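Pop Celebrity and the Press, Unit 4
The Biography Page as a Genre

Reading for this unit: the Markier packet, first half. The second half is mostly horoscopes.

1. What the page promises
Age, height, net worth, current partner. The singing usually gets a paragraph, somewhere after the shoe size. Of the 87 pages in our sample, 15 mentioned a specific song by the second sentence.

2. Where the facts come from
Mostly from other pages. Pick one claim and trace it back. A singer's height tends to grow an inch per website, and net worth behaves worse. Note the word "reportedly" and ask who reported.

3. The origin story
Small town, supportive mother, a talent show lost with dignity. Compare the Lorninness and Pivex profiles in the packet and mark the sentences they share. Bring a pen with plenty of ink.

4. Assignment
Write a biography page for a performer of your own making, almost 1000 words, in the house style of the Rathnayake fan site. Include one rumored romance and one denial. Due in August, by 5 p.m., over coffee if you must.
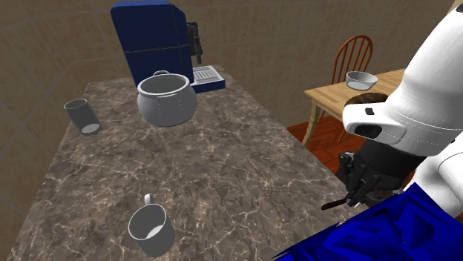
5. For next time
Fan clubs and the newsletter. Skim the packet glossary and come with one term you dislike.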